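Fleltis two-arm bench kit, anyone running one?
Forum > Hardware > Arms and grippers

bramble_k
Looking at the Fleltis kit for our lab. Two arms, both wrist cameras, front rail and the enclosure panels come as one order. The reseller (Thevar) lists 20 working days for delivery. I mostly want to know if the grippers can deal with small flat stuff lying on cloth. The sales page only shows blocks.

Gwenllian Rees
We've had ours since September. Small flat things are fine if you go in slow. The wrist view is what sells it for me, since you can line up on an object before the fingers get to it.
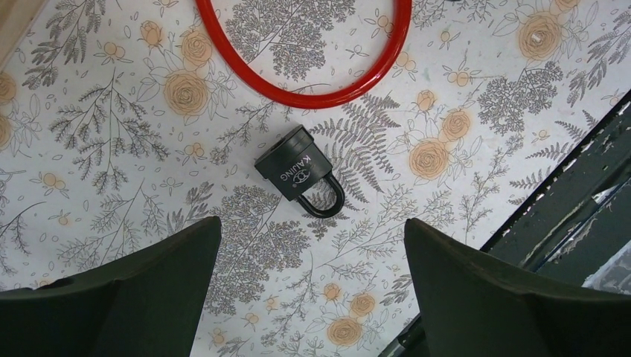
Padlock from the left or right wrist camera, fingers open.

The fingers take up both lower corners of the view and you get used to that fast. I wouldn't buy the kit without the wrist cameras.

tonk53
Disagree on going in slow. We run Prernusus fingers on the same arms and they pick at full speed. The stock ones are too wide at the tip for anything thin.

Gwenllian Rees
Too wide for what? I've done keys and cable ends with them. Full speed on cloth drags the cloth, whatever fingers you have on.

tonk53
Washers. And tape the cloth down, then it doesn't drag.

bramble_k
How is the cable routing? In the reseller photos it looks like a lot of slack.

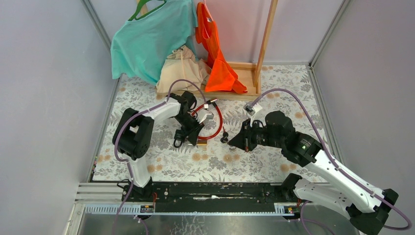

Gwenllian Rees
Cable routing is the weak point of this kit. The manual gives it half a page. On ours the purple cables arc up over the wrists and then follow the links down, and you do need that much loop or the wrist pulls on the connector when it turns. I'd order a spare cable with the kit. Thevar charged me 53 dollars for one and it took longer to arrive than the arms did.

ohm_sweet
The Fluver clips fix most of this. Two per arm, one before the elbow and one after.

tonk53
Clips made it worse for us. The cable couldn't slide and we lost a connector in the first month. Leave it loose.

ohm_sweet
Then they were on too tight. Mine have 435 hours on them, same cables.

bramble_k
OK, and reach? I need both grippers to get to the middle of the table for handovers.

Gwenllian Rees
They meet in the middle with no trouble. Run them in at low speed the first few times and check the offset between the two bases, ours was out when it came from the factory and the calibration script didn't catch it. 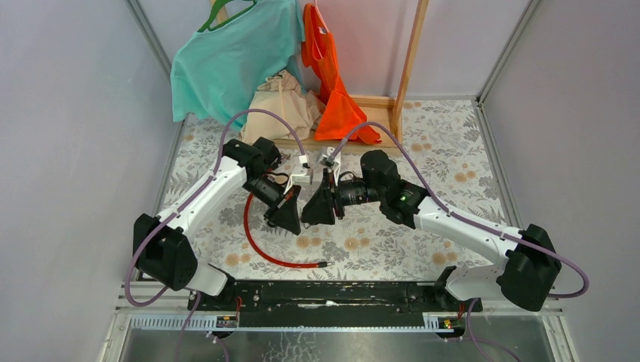
After I fixed the offset by hand the handovers were repeatable enough for soft things like cable. I still wouldn't trust it with anything rigid and tight fitting. Support did answer my ticket, number 396 if you want to quote it to them.

bramble_k
Thanks, will quote it. Leaning toward ordering with stock fingers and a spare cable.

tonk53
Get the other fingers.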